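Plallholm Home Forum > Kitchen and Dining > Tables and Surfaces

Topic: Refinish or leave it alone? Kitchen table with a dull patch

gratedcheese
Posted 8:12 am
We bought a used kitchen table in May from a couple who were moving out of state. Paid 700 for the table and 6 chairs. The chairs are fine. The table has a patch near one end where the finish has gone dull and feels rough if you run your hand over it. It doesn't look terrible but crumbs stick to it and it never seems to wipe clean.

The seller said it was real wood and that they had oiled it once a year. I don't know with what. We have two kids and eat every meal at it, so I can't have it out of use for weeks.

Should I sand the whole top, just fix the patch, or put a tablecloth on it and get on with my life?

ludlow_pete
Posted 8:40 am
Find out what you've got before you sand anything. Look at the edge. If the grain on the top carries on down over the end of the board, it's solid. If there's a seam or a strip of something glued along the edge, it's veneer, or it's a printed surface and there's no wood there to sand at all.

Sellers say "real wood" about everything. I don't think they're always lying, they just never looked underneath.

gratedcheese
Posted 9:05 am
Just crawled under it. There's a paper label that says Kaneko and then a number I can't read. The edge has a strip on it. I can feel a very slight lip with my fingernail.

ludlow_pete
Posted 9:11 am
Then I would not sand it. If it's veneer you may have a layer thinner than a credit card. One pass with a power sander and you're through to whatever is below.

MKuroda
Posted 10:30 am
I'm going to disagree with Pete a little. I did furniture repair for 20 years, mostly dining sets, and I've hand sanded plenty of veneer. The trouble comes from power sanders and from people leaning on one spot. With 220 paper on a flat block, going with the grain and stopping often, you can take off a tired finish and leave the wood alone.

I do agree about finding out what the finish is first. Put a drop of water on the dull patch and another on a good area. If the drop on the patch soaks in and darkens the wood, the finish there is gone. If it sits on top like a bead, you have a coating that is only scratched or dirty, and a good cleaning might be all it needs.

Before any of that, wash it. Warm water, a little dish soap, a rag that is damp and well wrung out. Dry it right away. A lot of dull patches are old cleaning product and cooking grease that built up where somebody always sat.

— Mitsuko Kuroda 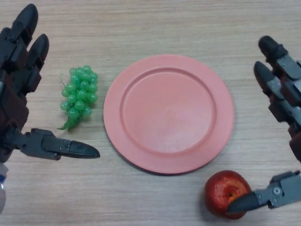

Once it's clean, leave it overnight and look at it from a low angle with the light coming from the window side. You'll see where the patch starts and stops much better than you can from above. Mark the outline with painter's tape. If it still feels rough at that point, do the water drop test and come back and tell us what happened.

One more thing. Don't put oil on it yet. If there is a hard coating on the table the oil can't get in, and you'll have a sticky top that collects even more crumbs.

bess_in_ohio
Posted 11:02 am
The last part may be the whole story. If the old owners were oiling a sealed table every year, the sticky rough patch could just be old oil. I had the same thing on a sideboard from my aunt. Mineral spirits on a cotton rag took it off in an afternoon. Open the windows and put the rag out flat on the driveway to dry afterward.

ludlow_pete
Posted 11:20 am
Mineral spirits is a good suggestion. I'd try it in a corner first, or on the underside of the overhang if the finish goes that far.

I still say no sanding. Mitsuko did it for a living. Someone who has never done it is going to round over the edge strip in the first five minutes.

MKuroda
Posted 11:48 am
That's fair about the edge. Stay an inch away from it and do the edge last, by hand with no block.

quarterround
Posted 12:15 pm
Different opinion here. Tablecloth. You have kids. Whatever you do to that table this year will be undone by next year. We spent a long weekend on ours and the first week somebody did long division on it with no pad under the paper. You can read the problem if the light is right.

We use one of those wipeable covers from Tranico now. It's ugly but I don't think about it anymore.

bess_in_ohio
Posted 12:31 pm
I'd be careful with the wipeable kind on an old finish. Some of them have a soft backing that sticks when it gets warm. I pulled one off and it took the shine with it in a checkerboard pattern. If you do go that way, put a plain cotton cloth under it.

quarterround
Posted 12:44 pm
Ours has been on for two years with no trouble, but we do lift it every so often. I can see it happening if you put a hot dish down.

gratedcheese
Posted 7:20 pm
Update. Washed it twice. The first rag came up brown, which was embarrassing. The patch is better but still there. Did the water drops. Both of them beaded up, on the patch and on the good part.

My husband wants to use the Revby restoring wax we have under the sink. Yes or no?

MKuroda
Posted 7:52 pm
No wax yet. Both drops beading means something is sitting on the surface, and it could be the old oil as Bess said. Wax over that will seal it in. Do the mineral spirits next, small test spot, then the whole patch. Change to a clean part of the rag each time it picks up color.

If the patch is smooth after that, wash once more with soap and water and stop. You can always wax it later.

ludlow_pete
Posted 8:03 pm
Agree with all of that. Also keep food off it until the smell is gone. I gave mine a full day.

gratedcheese
Posted 8:10 pm
Okay. We'll eat on the porch tomorrow. The hardware store opens at 7 so I'll go before work and pick up a can. I'll post again when I've done the test spot.

staplegun
Posted 9:36 pm
Following this. I have a Kaneko table too and mine has a strip on the edge that's lifting at one corner. Should I start my own topic or ask here?

ludlow_pete
Posted 9:41 pm
Start a new one, and say whether the strip is wood or plastic. The glue is different.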